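# Tralby Slate Pot Call

Item 3083. Page updated 6/27/20.

The Tralby is a friction call for turkey hunters who have already tried a mouth call and gagged on it. You hold the pot in one hand, drag a striker across the slate with the other, and a hen comes out. With practice it's a hen some gobbler might want to meet. In the first week it will be closer to a screen door, and the dog will leave the room.

Holmgren makes the pots in the old feed store in Lorkomen, around 400 of them a year, and we've stocked them long enough to have opinions.

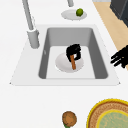
Three strikers come in the box: hickory, maple and one in carbon for rain. Hickory is the one you'll use. It gives a soft, raspy yelp and it forgives a shaky hand, which you will have when something large gobbles behind you at dawn. The maple is higher and cleaner, and its shaft is a straight piece of light-brown wood like the handle on that utensil standing on the plate, minus the bulky black head. The carbon striker is louder than either and has the charm of a smoke alarm. Bring it on wet mornings and apologize to your partner in advance.

## What's in the box

- Tralby pot, cherry, with slate surface and glass soundboard
- Strikers in hickory, maple and carbon
- A square of 150 grit sandpaper and a green scuffing pad
- Drawstring pouch
- Instructions, one sheet, sternly worded

## Conditioning the slate

Scuff in one direction with the green pad until the shine is gone, then blow off the dust. Run the striker across the scuffed part, against the lines. Don't touch the slate with your fingers. Everyone touches the slate with their fingers. When it starts to skip, scuff it again.

The sandpaper is for striker tips only. Two or three light turns will do it.
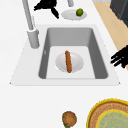 *Brown sausage on a round white plate, with the faucet at upper left.*

## How it sounds

Clucks and purrs are where this call earns its price. The purr is low and even, and you can hold it quiet enough for a bird that is already too close. Yelps roll over nicely with the hickory. Cutting is possible, though if you want real volume on a windy ridge, the Olau box call will carry farther and fit in your vest about as well as a shoe.

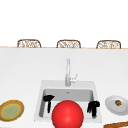 One buyer wrote in to say that the purr was all we claimed, but the pouch was too noisy to open with a tom in sight and he now carries the pot in a wool sock. We passed this on to Holmgren. The pouch has not changed. The sock works fine.

## Care and returns

Keep it dry, keep it off the dashboard in July, and don't store the strikers loose with your shells. Hairline scratches in the slate are the whole idea and are not covered. A cracked slate or a soundboard that has come unglued is, for one season from purchase, and so is a pot that buzzes on the low notes.

We do not take returns on the grounds that the turkey left.
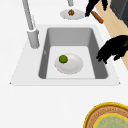 *White countertop and light gray sink, faucet on the left.*

## Ordering

Ask for item 3083. Left-handed hunters can order the same one. Replacement strikers are sold singly, and the hickory is the first to run out every spring, usually right after people find out that they've sat on theirs.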